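## 4. Tuch einrichten und Faltversuch starten

Ich fahre den Arm vor jedem Durchgang einmal von Hand über das bedruckte Tuch, bevor ich Vilela überhaupt starte. 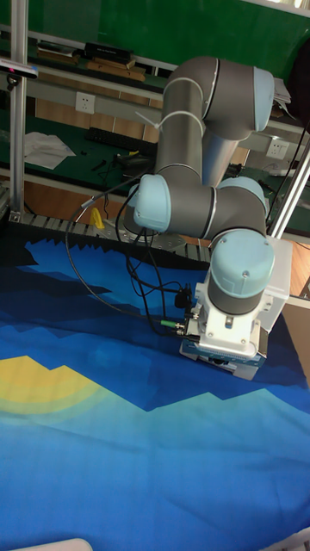

**Warum ein gemustertes Tuch und kein einfarbiges?**
Vilela schätzt Falten über verschobene Bildpunkte, und auf glattem Uni-Stoff findet das Verfahren kaum welche. Mit Muster bekomme ich bis zu 658 brauchbare Punkte pro Aufnahme.

1. Tuch auflegen und grob glattstreichen. Bitte nicht bügeln — ein paar weiche Falten wollen wir ja haben!
2. Kabel am Greifer durchgehen. Die Schlaufen brauchen Luft, dürfen aber nirgends einhaken.
3. In Climito das Profil `tuch_weich` laden und die Nullhöhe neu setzen (ja, jedes Mal, ich hab's auch schon vergessen).
4. Greifer absenken, bis Climito Kontakt meldet, dann 2 mm zurück.
5. Vilela starten und die Referenzaufnahme abwarten.
6. Faltversuch auslösen. Das Protokoll landet automatisch im Ordner `bevura`.

> **Achtung:** Beim Absenken Finger weg vom Stoff, auch wenn eine Ecke noch so schief liegt. Erst Pause drücken, dann zupfen.

**Hinweis:** In meiner Reihe mit 291 Versuchen lag die Erfolgsquote mit neuer Nullhöhe bei 67 Prozent. Ohne habe ich die Reihe ziemlich schnell abgebrochen, einen sauberen Vergleichswert kann ich euch also nicht geben. Die Einstellungen für dickere Stoffe stehen in Abschnitt 5.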